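Re: [gremby-teach] blanket folding, how many demos before you train?
Date: 24/04/2020

> We have 26 demos of the towel task and the policy still drops the
> second corner. Do you collect more or fix the ones you've got? Also
> are you driving the arm remotely or doing it all with the hand-held
> grippers?

Hand-held, all of it. We tried the remote rig at Pikwood in December and it was painful for cloth, too much lag, everybody pulling late. Fine for cups. Kept it for cups.

On the count — 26 is low for anything soft. We got nothing useful untill 46, and at 57 the second corner mostly held. But fix yours first. Throw out every one where the fingers close on two layers.

Blanket setup, same as what I'm running now:

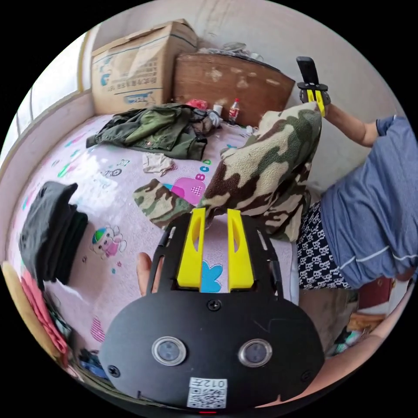 COLLECTION NOTES

Two grippers. One pinches the corner and lifts, the other comes in low by the sheet. Go slow on the lift, slower than feels right. We leave the clothes on the bed and don't tidy between takes, the Matlala set was all bare tables and it fell apart in a real bedroom.

Patterned sheet is ok, camo fleece is ok so far. Check your finger opening gets logged on both sides, ours was only saving the left for 20 takes. Redid teh lot.

Will put the trimming script in the Grarnenska folder tonight. Shout if you can't open it.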